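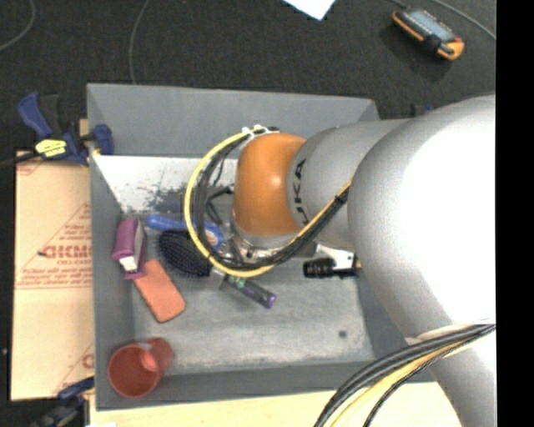 # Kimel household oddments

Kimel is a list of the small things that collect in a house and never settle in one room. It began as an inventory of a single kitchen drawer and has since spread to the hall, as the drawer's contents did. Each entry is a thing you might reach for without looking: a hairbrush, a flat salmon-orange sponge, an orangey cup with a small handle that spends its life lying on its side. Purple is over-represented. We have no policy on this.

## What's in it

- `items.csv`: 147 rows, one per object
- `rooms.csv`: where each object is meant to live, which is optimistic
- `notes/`: remarks by Dewanti Pasaribu, mostly civil

## Columns

| Column | Meaning |
|---|---|
| `name` | what a normal person would call it |
| `colour` | one word if possible, two if you must |
| `soft` | yes, no, or `squashes` |
| `handle` | yes or no |
| `home` | bathroom, kitchen, hall, `under sink` |

`soft` is for the whole object. A hairbrush is `no`, however springy the bristles. Sponges are `squashes`. The bath mat caused an argument and has been removed.

## Naming

Use plain names. "Hairbrush", please, and leave "grooming implement" to the people who write catalogues. If you can't tell a bottle from a dispenser, put `bottle` and a question mark in `notes/`. The same goes for short black cylinders, which may be torches and may be anything.

## Known problems

- Nearly 100 rows have no `home`. Neither do the objects.
- Bistum, the old version, spelt `colour` two ways. Run `fix_colour.py` before merging.
- Cups and mugs are separate categories. Dewanti can tell you the difference, at length.

## Changes

- Feb 15, 2025: sponges split from cloths; 4 duplicate combs deleted
- December: first tidy-up, soon undone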